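工单：语音导览器把访客领到隔壁圣人那里去了
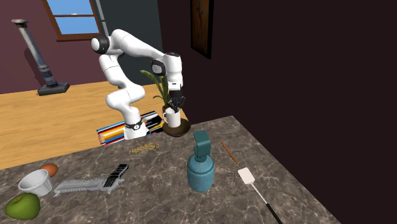 记录人：Naveed Orakzai｜Skerkidby 教堂与圣徒遗迹步道，访客服务｜2019-09-04｜状态：待观察

问题描述
下午第二批学校团反映，走到四号点（圣徒出生的老屋）时，导览器播的是七号点（修道院磨坊）的内容。孩子们对着一间卧室听完了整段磨面工艺，带队老师说讲得很好，只是想知道石磨在哪儿。

环境
导览器为 Valtonen 手持款，全馆共52台，触发方式是走近点位自动播放。内容包由 Urnemano 制作，上周更新过一次，更新说明只有一行：“若干改进。”

14:10
先重启。重启后四号点仍然播磨坊，而且音量回到了最大，老屋里正在默祷的两位访客对此有意见。

14:25
换一台设备，一样。换到希腊语频道，播放正确。换回英语，又是磨坊。由此看来圣人的生平在希腊语里还是完整的。

14:40
查点位表。四号点英语音频指向的文件编号是100，希腊语是49。翻旧表，更新前英语也不是100，那个编号一直属于磨坊。给 Urnemano 打电话，接线的人问我有没有试过重启。

15:05
顺便把其余点位走了一遍。一至三号正常，五号正常，六号（洗礼池）英语版结尾多出一句“请在此处领取停车券”。洗礼池不发停车券。已另开一单，不在这里展开。

15:30
Paavo Rantala 从售票处过来，建议在老屋门口贴一张纸，写明“英语讲解请忽略”。暂不采纳。又建议干脆把磨坊的牌子挪过来，也不采纳，牌子下面有水泥。

15:50
Urnemano 回电，承认上周合并表格时有一行错位，说新包今晚推送。我问为什么只有英语错，对方说希腊语那列是手工填的。

16:15
临时办法：在管理端把四号点的英语自动触发关掉，访客到门口手动输入数字500，播放旧版备份音频。旧版里圣徒的出生年份和墙上铭牌差一年，这个分歧比导览器历史悠久，不归本工单管。
已在借出台放了说明卡。第一位拿到卡的先生输入了50，听了一段 Skukska 渡口的船歌，表示满意。

17:40
闭馆。回收设备，少一台，十分钟后在磨坊的长椅上找到，仍在播放，播的是老屋。就是说七号点也错了，下午走那一遍时我走到六号就去开停车券那张单了。已补报，并把七号点的自动触发一并关闭。

待办
一、明早开馆前确认新包已装到每台设备，逐台抽听四号和七号，英语、希腊语都听。
二、装好以后恢复两个点位的自动触发，收回说明卡。
三、请 Urnemano 以后的更新说明至少写两行。
四、默祷的两位访客留了地址，Paavo 负责写道歉信，我负责看他写了没有。

补充（Paavo Rantala，售票处）
信写了。另外，下午那所学校来电话，问下次能不能直接安排磨坊，孩子们回去的车上一直在讨论石磨。我给他们登记了，备注里写了请从七号点开始，并请 Naveed 先把七号点修好。

回复（Naveed Orakzai）
收到。新包装完、七号点听过之后再改状态，在那之前请不要关单。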